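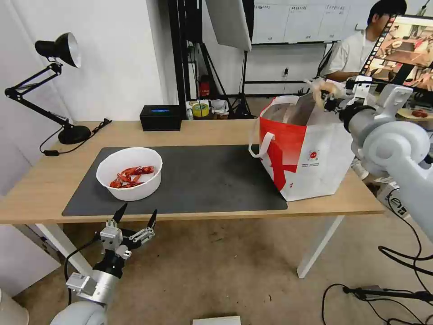 Bag-packing robot stopped after arm moved during reset

Work on a two-armed packing robot has been halted after its left arm moved without warning while a technician was clearing a jam, leaving him with a bruised wrist.

The fault happened on Friday afternoon at the workshop of Evora, which is developing the machine under a project called Clastuvard. The robot is meant to pick up food and small household goods from a counter or desk and place them in an open carrier bag, as a shop assistant would at the end of a till.

Tullio Marras, the technician, was checked by a first aider and then went to a walk-in clinic, where an X-ray showed no break. He was back at his desk the next working day but has been told not to lift anything heavy with that hand for a week.

Evora has switched off both arms and says they will stay off until the cause has been found and a fix has been tested. The grocer Van Wyk, which had planned to try the machine in one of its shops in July, has been told that the date will probably slip.

What happened

The robot was packing a paper shopping bag when the right gripper failed to let go of an item. It had opened its fingers, according to the log, but the item stayed stuck to one of the pads. The software waited, tried again and then put up a message asking for help.

Marras pressed the pause button on the screen and reached in to free it. He then pressed reset. At that point the left arm, which had no part in the job, swung up and inwards from its resting place in front of the desk and caught his wrist against the edge.

"I was looking at the right hand, because that was the one with the problem," Marras said. "The left one had been sitting still for most of the afternoon. I felt it before I saw it."

A colleague, Noemi Rizzi, hit the red stop button on the wall and both arms went dead. She and Marras then moved the arm back by hand. The bag was knocked on to its side and a bowl was pushed across the desk, but nothing was broken.

The arms run at reduced speed whenever the workshop is open, and Evora believes that is why the injury was minor. At full working speed the left arm would have travelled 3 times as fast.

Pause was not a stop

The company's first report, a short note sent to staff and to Van Wyk, says the mistake was in the way the machine dealt with a pause.

Pressing pause on the screen holds both arms where they are, but leaves the motors on. Pressing stop cuts the power. Staff had been told to use stop before putting a hand anywhere near the arms, but the note says that the rule was being followed less and less, as a full stop means each arm has to be lined up again before work can go on. That takes several minutes. A pause can be cleared at once.

The second part of the problem is in the arm controller, which is supplied by Grutix. When the reset was pressed, the controller for the left arm took up an old command that should have been thrown away. The command told the arm to go to the middle of the desk to steady a bag. It had been sent earlier in the afternoon, for a job that was later cancelled.

"The arm did what it was told, but it was told an hour before," said Gaetano Vitale, who leads the software work at Evora. "A reset should clear the list. On the right arm it did. On the left arm it did not, and we need to know why two controllers with the same settings behaved in different ways."

Grutix has asked for both controllers to be sent back. It has not said whether other customers have had the same trouble. Evora has kept copies of the logs and has photographed the wiring so that the set-up can be rebuilt as it was.

The same fault had shown up before

Going back through the records, Rizzi found that the left arm had made an odd movement after a reset on an earlier occasion. In run 249 it lifted by 40 millimetres and stopped. Nobody was near it and the person at the screen put it down to the arm settling. A line was typed into the log and the day's work carried on.

Friday's accident came in run 313. The runs in between show nothing of the kind, although in most of them the left arm was in use, and would have had a fresh command waiting.

"It was written down, which is good, but it was written in a place where no one had to read it," Rizzi said. "From now on any movement we did not ask for stops the work. It doesn't matter how small it is."

She has asked for the log to be changed so that an entry of that kind sends a message to the whole team and locks the screen until someone has signed it off.

Items that stick

The jam that brought Marras to the desk is being looked at separately. The grippers on the machine have two fingers that close on an object from either side, and they cope well with boxes, tins and most packets. Light things with a tacky or damp surface are harder. They can cling to one finger after the other has moved away, and because they weigh so little they do not drop.

Evora has been trying the robot on awkward goods on purpose, among them shellfish, soft fruit and bread rolls. Vitale said the team had tried a small shake of the gripper over the bag, which freed most items but sent a few of them over the side. A rougher coating for the finger pads is now being made.

Until then, people were having to step in by hand more often than had been planned. The note to staff says this should have been treated as a safety matter and not only as a nuisance, since every jam put somebody's hands close to the arms.

Changes before a restart

Fiorella Ferri, who looks after health and safety for the company, has drawn up a list of work to be done before the power goes back on. The pause button will be taken off the main screen. A sheet of clear plastic will be fitted along the front of the desk, with a gate in it that cuts power to both arms when it is opened. An arm that is not needed for a job will have its brakes locked.

The time needed to line the arms up after a full stop will also be looked at. Ferri said there was little point in telling people to use the proper button if it cost them several minutes each time.

"People were not being careless," she said. "They were doing the same thing over and over, and we had given them a quick way and a slow way. I would rather fix the slow way."

She has spoken to everyone who uses the machine and is asking them to report any near miss from the past few months, including those that were not logged. Names will not be taken.

Cables on the floor near the desk are to be tidied as well. They played no part in the accident, but Rizzi said she had to step over them on her way to the wall button, and a second stop button is to be fixed within reach of the desk.

Shop trial in doubt

Van Wyk said it had been kept informed and had no plans to pull out. The trial was to have placed the robot behind a counter, packing orders for collection, with shop staff filling the bag by hand whenever the machine got stuck.

Sandro Fabbri, who is running the trial for the grocer, said that last point would now have to be thought through again.

"Our staff are not technicians. If it stops with something in its hand they will want to reach in and take it, and so would I," he said. "We need to see that they can do that with the power off and no fuss. If that means waiting until after the summer, then we wait."

He has asked for shop staff to visit the workshop and try the new gate themselves before a date is set. Evora has agreed to this, but the visit cannot take place until the controllers have come back from Grutix.

In the meantime the team is working on the parts of the software that can be tested without moving the arms. Marras is helping to go through the rest of the logs.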